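Lallham Facilities Support Portal
Ticket 27-160
Category: Building services / Drinking water
Opened: 07/08/2023
Site: Sydorenko House, second floor
Priority: Normal
Status: Monitoring

Summary
Occupants report low flow and an intermittent plastic taste at the Misix water dispenser in the east corridor. The dispenser display shows no fault code.

Entry 1 - Service Desk
Request received from the second floor office. The requester states that the cold outlet takes much longer than usual to fill a cup and that the ambient outlet is not affected. The taste is noted mainly in the morning. Occupants have been asked to use the first floor dispenser until further notice.
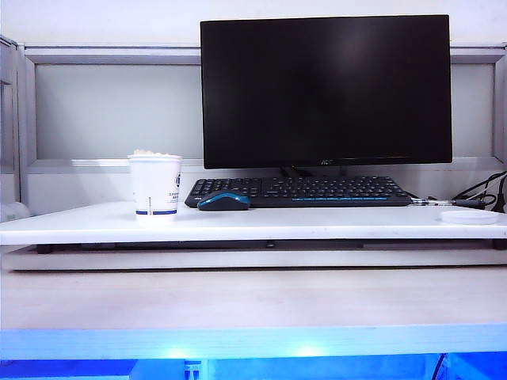
Attachment 1: Desk with paper cup, second floor office.

Entry 2 - Building Services
Supply valve inspected and found fully open. Inlet pressure is within the normal range. The filter record shows the last cartridge change in February. The cartridge is rated for 800 gallons, and the meter reading exceeds this figure. A replacement has been ordered from Cloltum under the existing service agreement.

The requester asked whether the taste could come from the cups. The stock in the corridor cabinet was checked and is in date. Water from the first floor dispenser, served in a cup from the same sleeve, had no unusual taste.

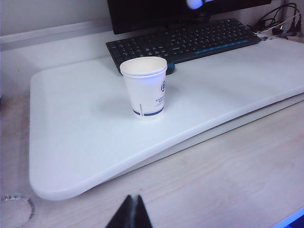
Attachment 2: Paper cup, blue stripe and logo.

Entry 3 - Building Services
Cartridge replaced. The line was flushed for 16 minutes and the filter counter reset. Flow at the cold outlet has improved but remains slower than at the ambient outlet. A partial restriction at the cold tank inlet is suspected - the strainer will be removed and cleaned at the next visit. The drip tray was also reseated.

Entry 4 - Service Desk
Requester advised of the work completed. The dispenser may be used again. Occupants are asked to run the cold outlet briefly before first use each morning and to report any return of the taste under this ticket number. Please do not open a second request.

Outstanding
Strainer cleaning, cold tank inlet.
Update of filter record to show new cartridge.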